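Re-indexing the paper archive

21st June

I finished the second pass on my newsletter archive this week. The collection is 178 issues of a small-boat maintenance newsletter, Starkodside, which I inherited in two lots from different owners. The first lot was in date order. The second had been sorted by a system I still can't work out.

The old index was a spreadsheet with one row per issue. It worked for finding an issue and was useless for finding a subject. If I wanted everything on bronze fittings, I had to remember which cover had a bronze fitting on it.

The new index has one row per article, with columns for volume, issue, page, author and up to 11 subject terms. Terms come from a fixed list. I tried free tagging in April and ended up with "caulk," "caulking" and "seam work" all pointing at different halves of the same series. Merging them took longer than entering them had.

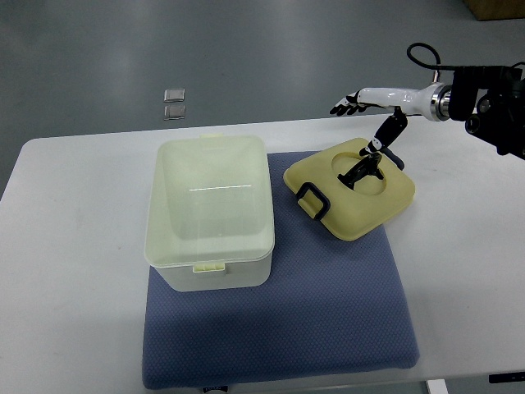

Vol. 2, No. 11

Numbering is the real problem. The publisher changed hands and the new one, Bilyk, restarted the page count with each issue. Before that, pages ran straight through the volume. A reference like "p. 178" is fine for an early volume and meaningless for a late one, so I now record both the printed page and the sheet position counted from the front cover.

Costel Kovačević wrote to point out that the Zemcombe supplement was numbered separately and bound into the middle of the parent issue. He is right. I have given supplements their own suffix, S, after the issue number, and moved those rows out of the main sequence.

Sorting needs care as well. Issue numbers stored as text put 11 ahead of 2. I pad them with zeros in a hidden column and sort on that.

Still to do: author names. One contributor signs three different ways, and the cross-references in the Truvus columns use initials only.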